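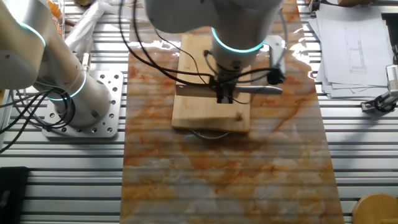

October 13, 2018

Boards and markers again, and I'm going to write this down properly so Raíssa Vieira doesn't have to decode my sticky notes!

We're still picking a board for the sign-in tags at the Drerkville open house. The pale tan wood is my favorite so far. It has a nice darker grain and one little dark knot near the lower right, and I'd love to keep the knot in the finished tags if we can (Raíssa wants to cut around it, we'll fight about it later). It looks good on the marble-pattern mat too, with the rust-orange veins, though I keep losing pale offcuts against the white parts of it.

Markers. The silver-gray one is the one I want to write with. I tried the Krajčí one on scrap back in May and it bled along the grain so badly that my 3s looked like 8s. Sanding first helped a lot. Sealing first helped more, but then the ink sat on top and smeared when I rubbed it with my thumb, so – sand, write, wait, then seal. I haven't settled how long the wait should be. Overnight feels safe and also annoying.

We need 34 tags, plus a couple of spares for spelling mistakes (mine). Hunetti quoted 311 for boards cut to size, which seems like a lot for plain wood! Skarka will sell us uncut lengths and I don't mind an afternoon at the saw.

Still to do: ask Skarka if they can match the color, find the fine sandpaper, test letters at 13 mm high and see if anyone can read them from the door. Also the board doesn't sit quite flat along its lower edge, so check the next ones for warp before paying.

Raíssa, the scrap pieces are in the drawer under the vise. Use any of them except the two with my initials.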